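Chapter 5
Small Storage on the Open Table

In the previous chapter we studied closed storage: drawers, cabinets and boxes with a lid. We now come to the things that stay on the table all day. A tissue box, a remote control, a pen, a pair of reading glasses. These things are small, but a guest sees them first when entering a room, and the person who cleans the room must lift each of them before wiping.

After studying this chapter, you should be able to:
choose a container that suits the size of a table
explain the difference between a single holder and a combined holder
place small things so that the middle of the table stays easy to use
care for woven materials in daily work

Key words: holder, compartment, slot, weave, rattan, wicker

5.1 The combined holder

A single holder keeps one kind of thing. A combined holder has a closed part, usually for tissues, and next to it one or more open compartments. In the guest house Hevirham, where Imani Mollel was head of housekeeping, each of the 204 rooms received a combined holder of woven rattan. Before this change, the tissue box stood on the table and the small things lay beside it. In her training notes she writes: "The guest does not look for the remote control any more. He looks for the tissues and finds both."
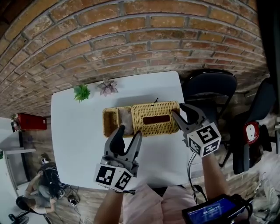
The open compartment must remain open in practice too. When it is filled up to the edge, the hand cannot enter, and people begin again to put things on the table. A good habit is to leave one third of the space free. Soft things can be folded once and laid flat at the bottom, and long things stand upright against the back wall of the compartment.

5.2 Plants and other decoration

A small artificial plant does not need water and may stand near a woven box without danger of stains. Put decoration toward the back edge of the table, where the arms do not pass. On a small square table two little plants are enough. If they differ in color, keep them near the same height.

5.3 Care of the weave

Dust settles between the strands. Use a dry, soft brush and follow the direction of the weave. Take out the tissues before you brush the slot.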